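Diário > Bancada > Novembro
Pesquisar neste diário OK
Imprimir | Enviar por e-mail

30 de novembro de 2020

Cheguei tarde a Pusden, comboio parado outra vez, e já tinha na caixa a versão nova das regras da Zolow. 52 páginas. Cinquenta e duas! A anterior cabia numa folha colada à parede e toda a gente a cumpria, mais ou menos. Li metade de pé com o café na mão, o resto fica para amanhã ou para nunca.

O que muda para nós, apontado à pressa antes que me esqueça:

- dedos abertos e braços parados antes de alguém meter a mão na mesa. Isto já fazíamos. Agora tem de ficar escrito no registo, com hora.
- peça pousada à mão, nunca entregue à garra. Ok.
- velocidade reduzida com os dois braços na mesma zona. Aqui é que dói, a tarefa da dobra é toda com os dois braços na mesma zona.
- desgaste dos dedos visto no início do turno. Arestas, pontas, parafusos.

Fiquei presa neste último a manhã quase toda. O texto diz "desgaste aceitável" e não diz o que é aceitável. Risco na pintura conta? Aresta a ficar prateada conta? Para mim não, é só o preto que saiu. Mas se vem alguém da Edow com a lista na mão quero ter uma resposta igual à do turno da tarde, e neste momento não tenho.

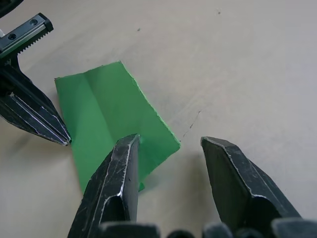 Escrevi portanto uma linha nossa, provisória: metal à vista nas arestas, anota-se e segue. Ponta romba, lascada ou com folga, pára-se e troca-se o par. Sempre o par, nunca um dedo sozinho (em outubro trocou-se só um e andámos dois dias a perceber porque é que a pega fugia para um lado). Mandei para a Zolow a perguntar se serve. Sem resposta até às seis.

Almoço em dez minutos, sopa.

À tarde, a peça verde. Continua a discussão do que se faz com material de borda irregular. A regra velha dizia para deitar fora tudo o que não tivesse bordas direitas. Eu sou contra, sempre fui. O cliente não vai ter bordas direitas em casa. A versão nova deixa usar, desde que a peça fique identificada e que não se misture com as outras no mesmo lote. Concordo, até que enfim. Mas quem identifica, e como? Etiqueta não dá, muda o peso e a garra agarra a etiqueta. Ficou: fotografia antes do turno e número no Mutiso. Falta criar o campo no Mutiso, claro.

Outra coisa, o vinco. Se a peça vem já vincada isso entra no registo ou não? Acho que sim. Uma dobra marcada ajuda o braço e depois os resultados ficam mais bonitos do que deviam. Pus na regra: estado inicial descrito em texto livre, lisa / vincada / amarrotada. Três palavras e ninguém tem desculpa.

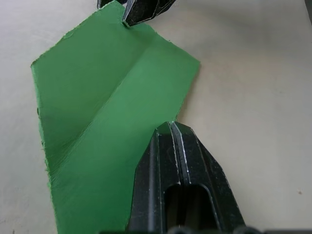
Peça verde entre os dedos de cima e de baixo, com a dobra em diagonal.

Total no Mutiso ao fim do dia: 1.701 registos. Destes, 2 sem hora de abertura dos dedos, os 2 meus, de hoje de manhã. Bonito. A pessoa que escreve a regra é a primeira a falhar. Não apaguei, deixei lá com nota, que tabém é regra (secção de registos incompletos, não se corrige de memória).

Amanhã:
limpar a mesa antes de ligar, com pano seco
pedir a velocidade reduzida por escrito, em número, "reduzida" não é número
imprimir a lista de uma página para colar na parede no lugar da velha
acabar de ler as 52, vá
responder à Edow sobre a proxima visita
comprar pilhas para o comando de paragem suplente. já vou na segunda semana a escrever isto

Comboio das sete e dez, cheio. Dormi até à penúltima estação.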